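**Ticket: Kitchen circuit trips when the kettle and the toaster oven run together**
Opened by: Arif Siriwardena
Assigned to: Ashraful Miah
Location: Wickramasinghe building, second floor, shared kitchen
Status: open, then closed, then open again

**Entry 1, Arif, 8:10 a.m.**
Power went out on the counter side of the kitchen. The fridge is fine. The lights are fine. The kettle was four seconds from boiling, which I take personally. I reset the breaker (panel in the hallway, labeled "KITCH ??") and it held until somebody wanted toast.

**Entry 2, Ashraful, 9:25 a.m.**
Please list what was plugged in. "The usual" was a fair answer on the last ticket but it did not help me then either.

**Entry 3, Arif, 9:40 a.m.**
Kettle (Bromo, the tall one). Toaster oven (Cokach, older than the lease). Phone charger. A second phone charger with no phone on it. All on the left-hand power strip, which goes to the outlet behind the microwave. The microwave is on its own outlet, or we have always told ourselves so.

**Entry 4, Ashraful, 11:05 a.m.**
Came up with the meter. Findings:

- Outlet behind the microwave and outlet beside the sink are on the same 15-amp breaker. So is the microwave. Sorry.
- Voltage with nothing running is normal.
- Kettle alone: no trip in 6 tries.
- Toaster oven alone: no trip.
- Both: trip in under a minute, every time.
- The power strip is warm at the plug end. I have taken it away. Please don't bring another one from home.

The breaker is doing its job. I realize this is not the villain anybody was hoping for.

**Entry 5, Arif, 11:30 a.m.**
Could it be the toaster oven? It smells like a toaster oven, but more so.

**Entry 6, Ashraful, 1:15 p.m.**
Checked the rating plates. Toaster oven is marked 1,000 watts. Microwave is 700 on the front and more than that on the back, since the front number is what reaches your soup. The kettle's plate has worn off where people hold it, so I metered it, and it pulls most of what the breaker can give before anything else joins in. There is also a 400-watt warming tray in the cupboard. It was not running. I mention it so that nobody gets ideas.
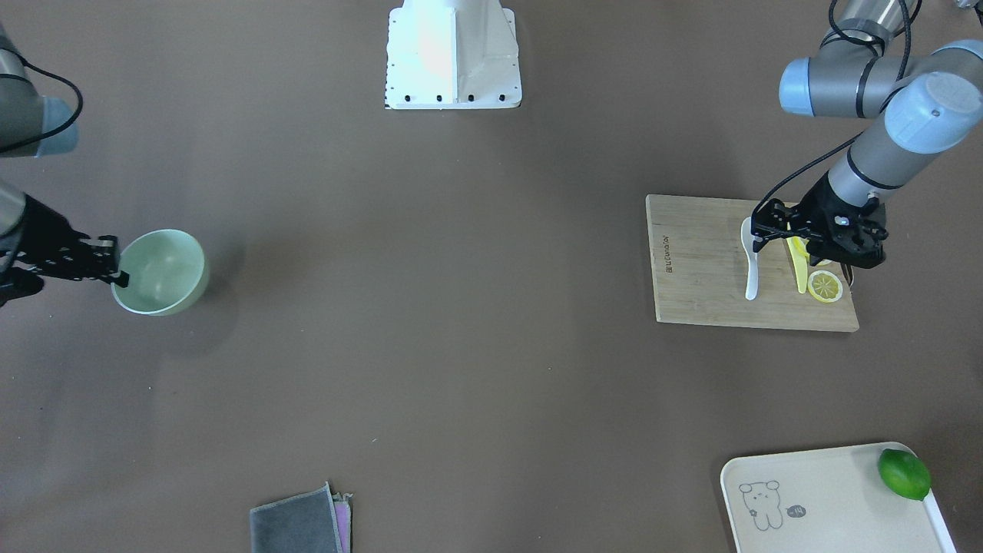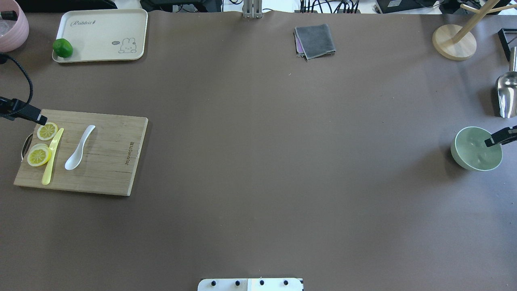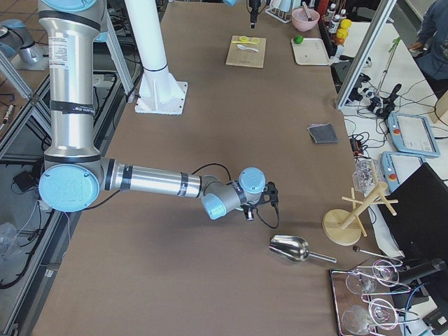
**Can we just swap the 15-amp breaker for a 20?**

Only if the wire in the wall is rated for 20 amps, and this wire isn't. A bigger breaker would let the thinner wire overheat without tripping. The proper fix is a second circuit for the counter, run from the panel on its own breaker.

**Entry 7, Arif, 2:50 p.m.**
Understood. I have put a note on the kettle: ONE HOT THING AT A TIME. Someone has already added a comment underneath. I am leaving the comment up for morale.

**Entry 8, Ashraful, 3:20 p.m.**
Quote requested from Baddale Electric for a new circuit. Panel has two free slots. Run is short, but it has to go over the hallway ceiling, and the tiles there do not like to be lifted. Closing this as "cause found, work ordered."

**Entry 9, Arif, 3:55 p.m.**
Reopening. It tripped with only the kettle on.

**Entry 10, Ashraful, 4:10 p.m.**
What else was running?

**Entry 11, Arif, 4:12 p.m.**
Nothing. The microwave, but only for popcorn.

**Entry 12, Ashraful, 4:30 p.m.**
See entry 4, first bullet. Popcorn counts as a hot thing.

While I was there I relabeled the panel. "KITCH ??" is now "KITCHEN COUNTER + MICROWAVE." The one below it, which said "DO NOT," turned out to be the hallway lights. I found this out the traditional way and I apologize to whoever was on the stairs.

**Interim instructions until Baddale comes (expected in April)**

1. Kettle, toaster oven or microwave. Pick one.
2. If it trips, switch the thing off first. Then push the breaker all the way to OFF, and back to ON. Halfway does nothing.
3. If it trips again with nothing running, leave it off and call me.
4. No power strips or extension cords on the counter. The chargers can live at your desks.

Status: open, waiting on the electrician. Arif to update the note on the kettle to include popcorn.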